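Leaf blotch on taro grown in containers

Print this page
E-mail this page

Gizella Dudás
Sat 22 December

I have 23 taro plants in six-gallon pots on a south-facing patio. Since the weather cooled, the oldest leaves show tan blotches between the veins, and the margins are curling up. New leaves open clean. The potting mix is two parts composted bark to one part coir, watered daily, fed every second week at 125 ppm nitrogen. Runoff last measured over 2,000 microsiemens. Is this a disease, or is it the feeding?

Declan Birkett

The runoff reading is high for taro in pots. Salts build up in a bark mix when daily watering only wets the top and little drains through. Old leaves going first with clean new growth is consistent with that, though low potassium looks much the same. Flush each pot with plain water, three times the pot volume, let it drain, and measure again the next day. Skip feeding until January, then restart at half strength. Take off blotched leaves only when more than half the blade is dead – the plant is still drawing on the rest.
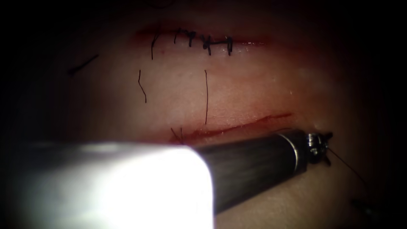 If the reading climbs again within two weeks of flushing, test the tap water by itself. Hard water can account for a good part of it. Also check that the drain holes are open. Taro roots mat on the bottom of a pot and will plug them.

Tomić

Mine did this every winter. I moved them under the eaves and it stopped. Could be cold nights.

Plitorley

Agree with flushing. Check the undersides for mites first, with a hand lens – they leave tan patches too.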